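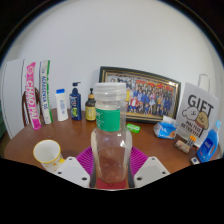

# Chapter 8: Yeast Doughs and Enriched Breads

A lean dough contains flour, water, salt and yeast. An enriched dough has the same base plus one or more of fat, sugar, eggs and milk. Dinner rolls, brioche, challah and most coffee cakes belong to this second group. The added ingredients change the flavor and color of the bread, and they also change how the dough behaves at every stage from mixing to cooling.

This chapter covers the mixing, rising, shaping and baking of enriched doughs. You should already be able to weigh ingredients on a digital scale and knead a lean dough by hand. If you have not made the plain white loaf in Chapter 2, make it before you go on.

## What enrichment does to a dough

Fat coats the flour proteins and slows the formation of gluten. A dough with a lot of butter in it needs a longer knead, and the butter is usually held back until the dough is already smooth. Added too early, it leaves the dough greasy and slack.

Sugar draws water away from the yeast. In small amounts it feeds the yeast and speeds up the rise. In large amounts it slows the rise, sometimes by several hours. Bakers deal with this by using more yeast, by allowing more time, or by starting with a sponge — a loose mixture of flour, liquid and yeast that ferments before the rest of the ingredients go in.

Eggs add water, protein and fat together. The yolk makes the crumb tender and gives it a yellow color. The white helps the loaf hold its shape, but too much of it makes the bread dry.

Milk softens the crust and helps it brown. Many older recipes tell you to scald the milk first. If you do, let it cool until it is barely warm before it touches the yeast.

## The base recipe

Most of the exercises in this chapter start from one dough, called the Wynne dough in the recipe tables. It uses 407 grams of bread flour and 270 grams of liquid ingredients, counting milk and beaten egg together. Salt, sugar, yeast and butter vary from one exercise to the next and are listed with each.

Weigh the liquid in one bowl so that you can check the total before mixing. Egg sizes differ. Beat the eggs, pour them in first, and make up the rest of the weight with milk.

The dough will feel sticky for the first few minutes. Do not add flour at this point. Keep kneading, scrape down the bowl, and give it time to come together. A finished dough is soft and slightly tacky, and it stretches without tearing right away.

## Terms used in this chapter

**Bulk rise:** the first rise, before the dough is divided.

**Proof:** the last rise, after shaping.

**Sponge:** flour, liquid and yeast fermented ahead of the main dough.

**Egg wash:** beaten egg, often thinned with milk or water, brushed on before baking.

## Before you begin

Read Section 8.1 through to the end before weighing anything. The Drendale rolls in that section need an overnight rest in the refrigerator, so plan to mix in the evening and shape the next morning. Take the butter out an hour ahead. It should dent easily under a finger but still hold its shape — melted butter will not give the same result.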